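Lutell Harbor Opens Refit Hall for Charter Boats

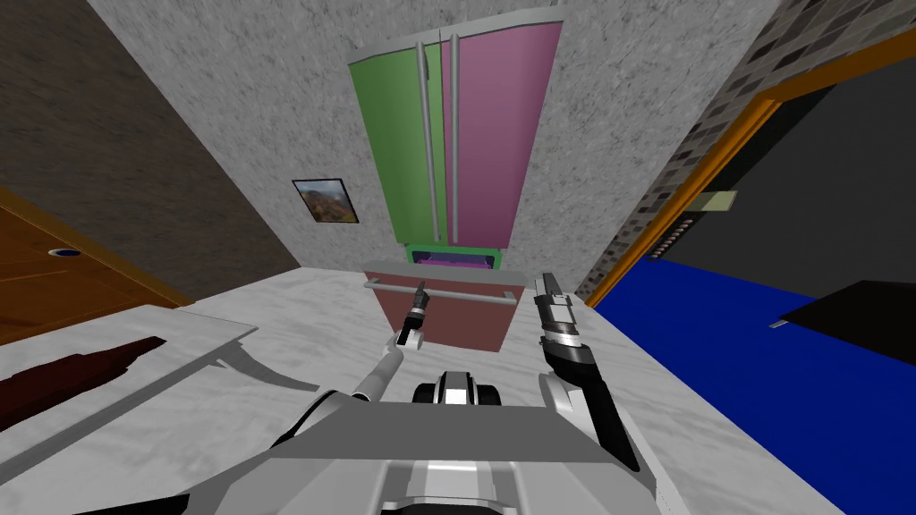 Lutell Harbor has opened a covered refit hall for charter and sportfishing boats, the harbor office announced in June. The hall is operated by Omumo Marine, which has held the repair concession at the harbor under a long-term lease. It will accept vessels for engine service, hull work, rewiring and interior replacement. Galley work is expected to make up a large share of the first season's orders. Owners may choose the finish of each appliance separately, and a refrigerator with one green door and one pink door, fitted with long silver handles, falls within the standard price list. Built-in units with a full-width bar handle are also offered, as many charter operators prefer a handle that can be gripped with wet hands.

The hall provides 1514 square meters of floor space and replaces the open yard on the north side of the basin. Boats will be moved between the slip and the hall by a new travel lift. The yard will remain in use for winter storage until the end of the current contracts.

Work on diesel engines and transmissions will be carried out by Ichikawa, a repair firm previously based in Clullano. Its workshop there has closed, and existing service agreements have been transferred without change to their terms.

The harbor office recorded over 3000 visits by charter boats last season. Berth holders will receive a reduced haul-out rate of 758 dollars; the rate for visiting boats is 1015 dollars. Bookings are accepted at the harbor office from 8 a.m. Owners should bring proof of insurance and current registration papers.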